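10/25/25
By the automation desk

The engineer who runs perception software at Drarlow has heard the pitch for general-purpose cleaning robots many times, and she gives it lately. She asked us to leave her name out of this, which made for a blunter talk than we expected.

Her team's planner, Nerkitz, takes camera views and picks the next few moves of an arm. The task we discussed was wiping a spill from a table. The company's sales deck says 70 percent of trials end in a clean surface. We asked what "clean" means.

"It means the color check passed," she said. "We compare the pixels to a reference. If the orange is gone, you pass."

And if the orange is only thinner?

"Then you get into an argument about the threshold. We set it at 56 in June and moved it to 64 later. The score went up. The robot didn't change."
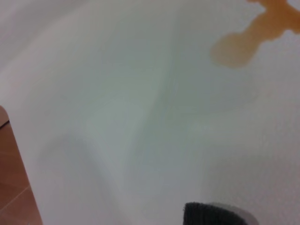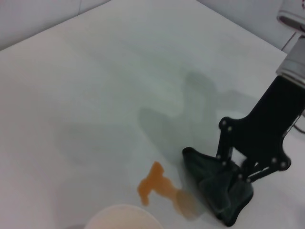

Both pictures: an orange patch on white, seen from small cameras on the robot.

Page last changed: 10:50, web desk

We put it to her that a view taken that close, blurred and nearly all white, is a poor thing to plan from. She agreed faster than we would have liked.

"Up close you lose your edges. You have a blob in a corner and some gray shading, and the software has to decide if the gray is shadow, a fold, or dirt. It will always give you an answer. I'd like it to say 'I don't know' more often."

The wider view helps, she said, because the cloth, the gripper and the spill can all be found in it. It also brings the arm's own shadow, and the early versions of Nerkitz tried to wipe that. The fix was a mask built from the joint angles. It works until the camera mount gets bumped, and then someone has to calibrate again.

Her bigger complaint is with the planner. It scores one stroke at a time, so it can push liquid outward and count the smear as progress. A rival package, Edier, plans the full path first, but she hasn't seen it run on anything she didn't suspect was rehearsed. "Ask them for 50 trials in a row, no cuts," she said. "Ask us too."

We did. Drarlow sent a highlight reel.

Related
Tudose opens its motion logs, with gaps
Reading a robot demo with the sound off
When the benchmark is the product

Filed under: Software > Robots & Control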